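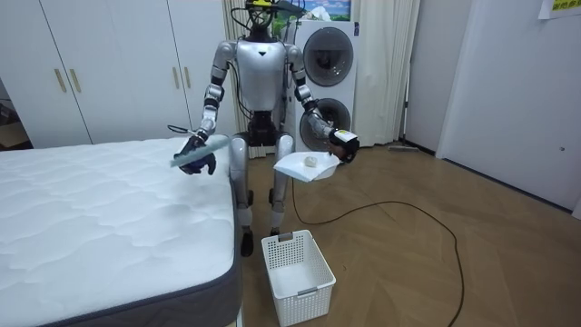 Relatório de visita técnica: unidade de hotelaria e limpeza da Zikemer

A delegação foi recebida em março, às 9h, por Carleen Pearce, responsável pelas operações da Zikemer, empresa que assegura a limpeza de 88 apartamentos de curta duração. A visita incidiu sobre a introdução de robôs humanoides na preparação dos quartos e sobre os seus efeitos na organização das equipas.

A primeira parte decorreu no apartamento de formação, onde se ensaiam as tarefas de escova e pá sobre o colchão. Segundo a responsável, a escovagem obriga as funcionárias a trabalhar curvadas e figura entre as principais queixas registadas pela medicina do trabalho. A mudança da roupa de cama, a casa de banho e a inspeção final continuam atribuídas às equipas.

Charmaine Matlala, encarregada de turno, apresentou o novo posto de supervisão. Seis trabalhadoras concluíram uma formação de 50 horas e passaram a acompanhar os ensaios, com direito a interromper a tarefa sempre que o entendam. A encarregada referiu que o ritmo do robô é ainda inferior ao de uma pessoa experiente e que as escalas não foram reduzidas.

Na reunião de encerramento, a delegação perguntou pela classificação profissional das supervisoras, que mantêm a categoria anterior. A Zikemer informou que a matéria está em negociação e comprometeu-se a remeter por escrito a proposta de revisão salarial. Ficou igualmente pedido o registo das paragens. A próxima visita terá lugar nas instalações da Worgate.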